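Treketti Guest Rooms, Fedham
Frequently asked questions
Last updated 2021-04-08

How many rooms do you have?
We have 12 rooms on two floors. Four of them look to the garden and the others look to Voyle Street. There is no elevator, so please tell us when you book if the stairs are difficult for you.

At what time can I come in?
From 3 in the afternoon until 9 in the evening. If your train arrives later, write to Tineke Dekker before noon on the same day and she will send you the code of the side door. Without the code you cannot enter after 9.

I forgot something in my room. What should I do?
Please send us an email with your room number and the date when you left. Describe the thing as well as you can: for a coat or a jacket, the color, the size and the material, for example black leather. We keep clothes for 51 days. Food and opened cosmetics we do not keep. We can mail your things home, but you pay the postage first. 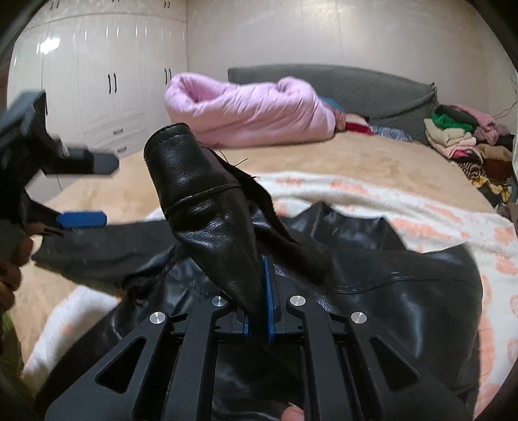 Can I get an extra blanket?
Yes, it is free. In November and the winter months many guests ask for one, so it is better to write it in your booking. Every bed has a blanket and a comforter already. If you are allergic to feathers, Annick Grewal can prepare your bed with other fillings, but she needs to know it two days before.

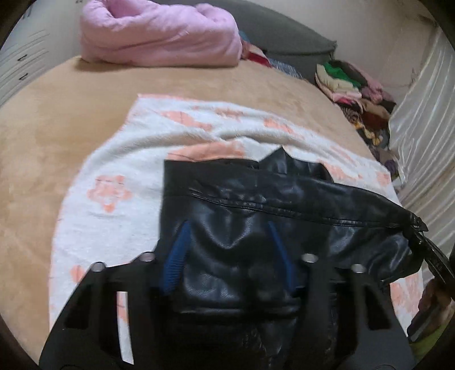
Towels are changed every second day, and sheets are changed after four nights. If you want them changed more often, there is a small charge for each time. Guests who stay a full week may use the washing machine in the basement after 10 in the morning. Detergent is on the shelf and you may take it.

Is breakfast included?
It is not included. You can order it at the desk until 8 in the evening for the next morning. The bread comes from the Joven bakery across the street, which is closed on Mondays, and on that day we serve toast.

May I bring my dog?
One dog in each room is allowed, on the ground floor only. Please do not let it sleep on the bed. Cats are not possible.

How can I cancel?
By email or by phone, until noon of the day before your arrival. After this time we charge the first night. If you booked through another website, you must cancel there, as we cannot change those bookings from our side.

Where can I park?
There are two places behind the house and they cannot be reserved. On Voyle Street parking is free from 6 in the evening until 8 in the morning.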